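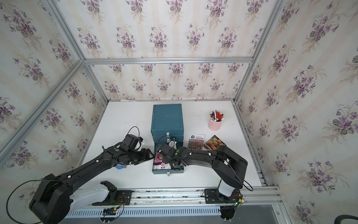 So on Tuesday I finally got myself out to Graltbridge for the spring open day, after two years of saying I would. It's 159 kilometres each way from my place, and I left before seven with a thermos and a muffin and the radio up loud. The last stretch past the grain silos was gorgeous, all frost and low sun.

The open day is spread over the old Skornetti building, which used to be a cannery and still has the loading ramps. Parking was two dollars (cash only, bring coins!) and they hand you a paper map that I managed to lose before I reached the first door. I wandered into the potting hall first and bought a rosemary I didn't need, then followed the crowd down the corridor to the storage and sorting rooms, which were what I'd come for.

I'm a seed hoarder. Mine live in a biscuit tin, an old purse and the bottom of the vegetable crisper, so anything to do with putting seeds away properly has my full attention. The set-up I liked best was a little white table with violet wallpaper on three sides, just like my nan's spare room, and a dark teal cabinet in the middle of it with a boxy top and two drawers underneath. I want one. I'd also like the wallpaper. 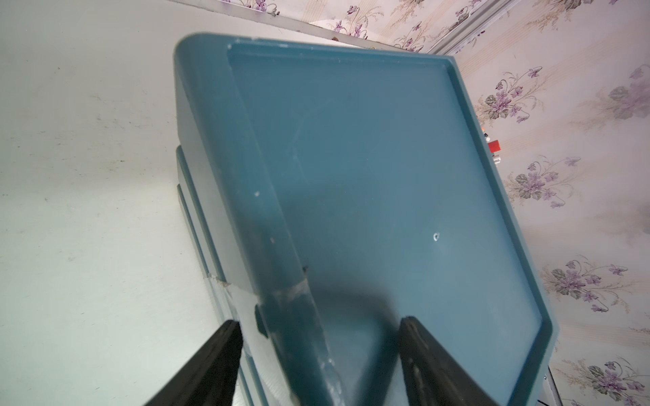 The lid of the teal box, scuffs, tape and all.

I was pleased to see it had been knocked about a bit. A strip of clear tape going wrinkly along the edge, a few white scuffs on the rim, a bit of dust. Brand new storage always makes me nervous, I never want to put anything dirty in it. My own tin has been taped so many times there's more tape than tin.

And then the packets! I love a seed packet with a big photo on the front. There were marigolds, fat orange and yellow ones on a nearly black background, and another with a whole field of small daisy-type flowers in pink, white, red and coral.
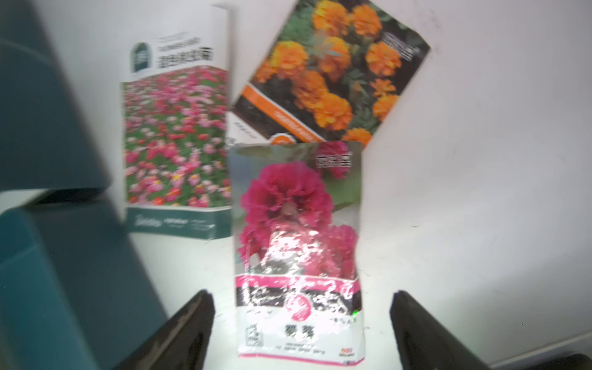 The writing on them was in Chinese, so I couldn't tell you the varieties, but I'd grow the lot on the strength of the pictures. Marigolds do brilliantly for me along the bean rows. The pink mix I'd put in the long bed by the driveway where the lavender gave up last winter.

I stayed a good while in there, then did a loop of the Nullilance hall next door, where it was mostly irrigation fittings and a very loud pump. Lunch was a pumpkin roll and a decent coffee at a picnic table out the back. The woman at the gate told me they'd had 924 people through by noon, and I believe her, the line for the toilets was something else.

I went back to the sorting room on my way out for one more look.
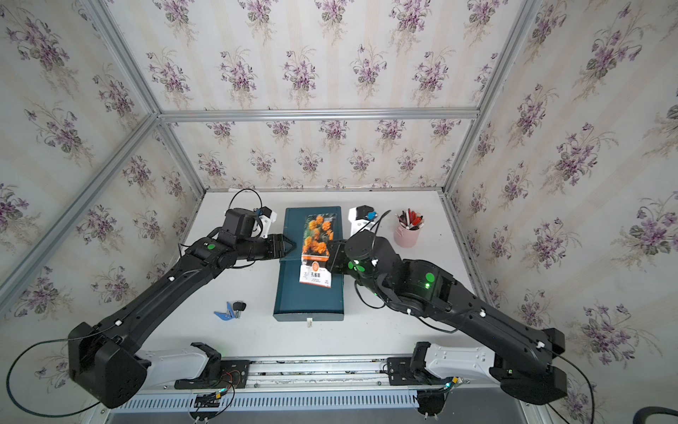
Flat packets in a shallow drawer make so much sense to me now. You could sort them by sowing month, or by colour if you're that way inclined, and still see what you've got without tipping everything onto the kitchen floor. I've been pricing small drawer units since I got home. The Yokoyama one in the catalogue they gave me is $319, so I'll be haunting the op shops for a while first.

If you go, wear proper shoes (the ramps are steep) and get there early for the plant stall, because the tomato seedlings were nearly gone by ten. The rosemary made it home in the footwell and is sulking on the back step.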